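The Drallotus Trial

1. The Claim

The brochure said 97 per cent. Natsumi Hosoda had read enough brochures to know that 97 per cent of something was always available if you were allowed to choose the something.

"First-time picks off a moving belt," said the man from Movby. He had flown in with the new Drallotus fingers in his carry-on and a firm handshake for everyone, including the courier.

"Moving how fast?"

"Production speed."

"Whose production?"

He smiled and asked where a bloke could get a coffee.

She had two arms to give him, bolted down along the far side of a conveyor, and a roll of blue tape. The old grippers had done 1,854 cycles since the last service. They were ugly and they dropped things. She knew precisely what they dropped and when, and had come to regard this as a kind of honesty.

2. The Morning

The controller was called Plireta and it didn't recognise the fingers. Then it recognised them as a camera. The Movby man said he'd never seen that before, in the tone of someone who had seen it in Geelong and again in Perth.

Natsumi ate a mandarin over the sink. By the time she got back he had renamed a file and the jaws were opening and closing on nothing, very smartly.

"There you go," he said.

"It's caught some air."

"It's repeatable, though."

She wrote 22/07/2026 at the top of a clean page and under it, in smaller letters, air. Head office at Mets wanted a recommendation by the end of July. She suspected they had already written it and only needed her signature for colour.

He wanted to start with the steel cylinders from his own case. She went and got something from her drawer instead, with a green cap and a tan-orange body, and put it on the belt herself. He looked at it for longer than he'd looked at the contract.

"What's the tolerance on that?"

"No idea," said Natsumi. "Off you go."

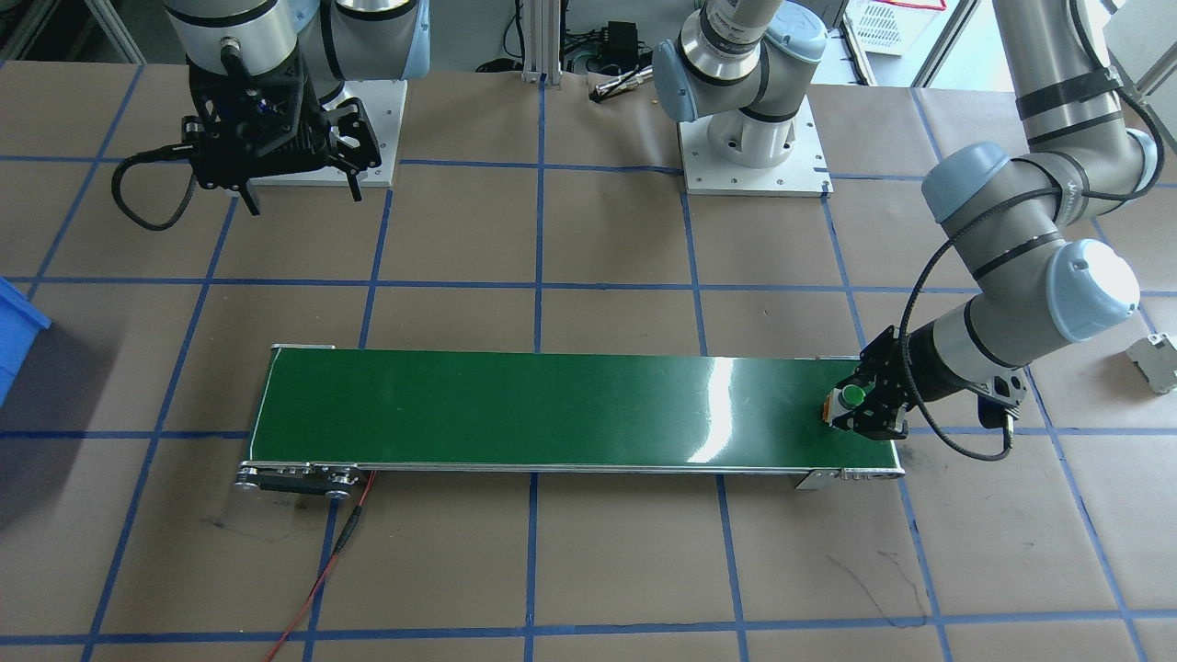

3. The Result

"Do you want to count that one?" he asked.

"I want to count all of them."

He took his hand off the keyboard. She turned to the next line of the page and waited, pen down, for him to press the key again.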